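1/ Holiday project has started. I bought a used server board, still inside its metal chassis, from a small shop called Truneck. My plan is to bring it back to life and keep the family photos on it, so they stop living on five different USB sticks.

2/ The seller wrote "untested, no memory, no processor". I paid more for the shipping than for the board, but I do not regret it yet.

3/ I looked at the area near the memory today. Four slots, close together, and nothing in them. I will begin with 2 sticks and see if the board accepts them before I spend more. 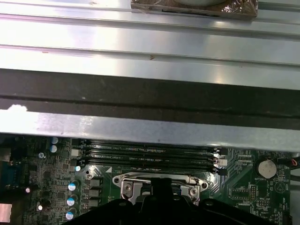
Memory slots and CPU socket, 25/12/2020

4/ The metal bar over the board has a small white patch at its left end. Maybe old paste, maybe only a scrape. I will try to wipe it with alcohol and a cotton bud.

5/ Please be careful with the socket if you do this at home. I ruined one in April - I touched the contacts with my sleeve and two of them bent. Since then I roll up my sleeves before I open any computer.

6/ Some of you asked about the chassis. It is long, the sheet metal has ridges in it, and there are a few scuffs. For me scuffs are fine. It will stand in the storage room next to the potatoes.

7/ Still on my shopping list: a processor, memory, thermal paste, and a quiet fan. Cattaneo has a power supply of 300 watts, but I am not sure it is enough. If you have used such a small one with a server board, please write to me.

8/ The processor should come from Dremdale after the holidays. I will continue this thread when it is here.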